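Larlow (band)

Print this article | E-mail this article

Larlow are a pop and soul group from the hill town of Gevimberg, built around the singer and pianist Sabine Teuber. They are best known for the single "Prikora", a slow-starting song that grows into one of the happiest choruses the local scene has ever produced, and for the music video that came with it. The group has five regular members on stage and three in the studio, where Teuber plays most of the keyboard parts herself.

Early years

Teuber grew up above her parents' shoe repair shop and started out singing at weddings, usually with a borrowed electric piano and a set list that ran from old soul ballads to whatever the couple had danced to on vacation. She met the guitarist Fröhlich (he has only ever used the one name on records) at one of these weddings, where he was playing in the other band. The two began writing together that same winter. Their first songs were short and a bit shy, with the vocals mixed low, and Teuber has said in interviews that she still can't listen to them with anyone else in the room.

A drummer and a bass player joined for the first proper concerts, and a trumpet player came along for one night and stayed. The trumpet changed everything! Songs that had been polite suddenly had an answering voice, and Fröhlich started leaving gaps in his guitar parts to make space for it. The name Larlow comes from a word Teuber's younger brother made up as a small child for any song he liked.

The first album, "Five Stairs Down", was recorded in the basement of a former dairy and pressed in a run of 500 copies. It was sold mostly at concerts, from a suitcase. Copies turn up now and then at record fairs, often with the lyric sheet missing, as the sheets were printed late and only slipped into the second half of the run.

"Prikora"

"Prikora" was written in a single afternoon and then rewritten over most of a year. The verse is just voice and piano, with Teuber singing close to a whisper. Drums come in halfway through the second verse, the bass a few bars later, and by the time the trumpet arrives the song is moving at what feels like twice the speed, although the tempo never changes. It is a wonderful trick, and drummers in particular like to talk about how it is done (the hi-hat pattern doubles while the kick stays where it was).

The title is the name of a dance hall in the lyrics, where the narrator waits all evening for someone who finally turns up as the chairs are being stacked. Fans have spent years trying to match the hall to a real building. Teuber has never confirmed any of the guesses, and on the live recording she can be heard laughing when someone in the crowd shouts one out.

There are three released versions of the song:

The single version, which fades out on the trumpet line.
The album version, which is longer and ends with the piano alone.
The live version, recorded at the Gevimberg summer festival, with the audience singing the last chorus.

Music video

The video follows the story of the lyrics fairly closely. Teuber arrives at a party in a coat that is much too warm, sits down at the piano to have something to do, and ends up playing for the whole room. The other members of Larlow appear as guests who put down their glasses one at a time and pick up their instruments. Fröhlich, who dislikes acting, spends most of the video with his back to the camera.

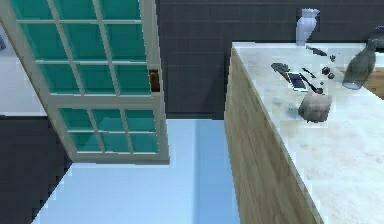

Last changed: 27/08/2018

The dancing was done by members of an amateur swing club, who learned the steps in two evenings and brought their own clothes. Most of the piano playing seen in the video is real, though the sound is taken from the single. A longer cut with an extra dance number was shown before concerts on the following tour, and it has a loyal following of its own – the couple in the closing dance were asked for autographs for months afterward.

Live performances

Larlow's concerts are where the group makes the most sense. The set list changes every night, and the band will happily stretch a song if the room is in the mood for it. Teuber often opens alone at the piano with an old song by somebody else, and the other members walk on during the last verse. "Prikora" is usually played second to last, followed by something quiet.

The best-known concert is the one at the summer festival in August, when rain moved the show from the open-air stage into the town's old gymnasium. The hall held 368 people, and many more listened from the parking lot with the side doors open. The sound engineer had left a recorder running at the mixing desk, and the tape was good enough to be released the next spring as "Indoors on Account of Weather". It runs for roughly an hour and has hardly been edited. The rain on the roof is easy to hear during the slower songs, and it suits them beautifully.

Style

Reviewers often place Larlow somewhere between classic soul and European pop, and both sides are easy to hear. The horn lines and the backing vocals come from soul records, while the chord changes owe more to the songs Teuber heard on her mother's kitchen radio. Her voice is low and slightly grainy, and she tends to sing just behind the beat, most clearly on the ballads. Fröhlich plays with very little distortion and almost never takes a solo. The one exception is "Paper Lanterns", on the second album, where he plays for the whole last minute – and plays marvelously.

The lyrics are mostly about small social disasters: late arrivals, wrong addresses, a toast that goes on too long. They are funny on the page and a good deal sadder when sung.

Albums

Five Stairs Down
The Too-Warm Coat
Indoors on Account of Weather (live)

See also

Gevimberg summer festival
Soul music
Piano pop

Contact | Copyright notice | Back to top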